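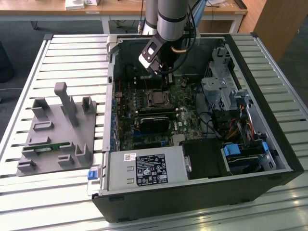 Memory module replacement in desktop computers

Memory module replacement is the removal or fitting of random-access memory (RAM) in a desktop computer. It is one of the most common jobs done on an office tower, usually to raise the amount of memory or to swap out a failing part. Few tools are needed, and in many business models none at all.

Modules and slots

Desktop memory comes on a narrow circuit board, normally green or black, with a row of contacts along one long edge. A notch in that edge keeps the module from being fitted the wrong way around. The slots stand in rows beside the processor socket, close to it so that the wiring between the two stays short. Each slot has a latch at one or both ends. Modules of different generations are not interchangeable, as the notch is in a different place.

Opening the case

The computer is shut down and unplugged, and the power button is pressed once to drain what charge is left. The tower is then laid on its side with the removable panel facing up. In this position the motherboard lies flat, and pressure on a module goes straight down into the board. Business towers, including many made by Dell, mark the parts meant to be moved by hand with blue plastic, such as drive latches and release tabs. Cables that cross over the slots are moved aside or unplugged.

Fitting

The latches are opened, the notch is lined up with the key in the slot, and the module is pressed down evenly at both ends until the latches close. A half-seated module is the usual cause of a computer that will not start after the work - pressing it down again with the power off often cures the fault. Modules are held by their edges, and the contacts are not touched. A module waiting to be fitted is kept on an antistatic surface or in a holder.

In refurbishing

Shops that handle used computers replace memory in batches. The Edon refurbishing shop, run by Caldeira, recorded 1,715 module changes in one year on 852 towers, with 19 modules rejected on testing. Its work sheet calls for 2 test passes before the side panel goes back on.

See also: Motherboard; Computer case; Power supply unit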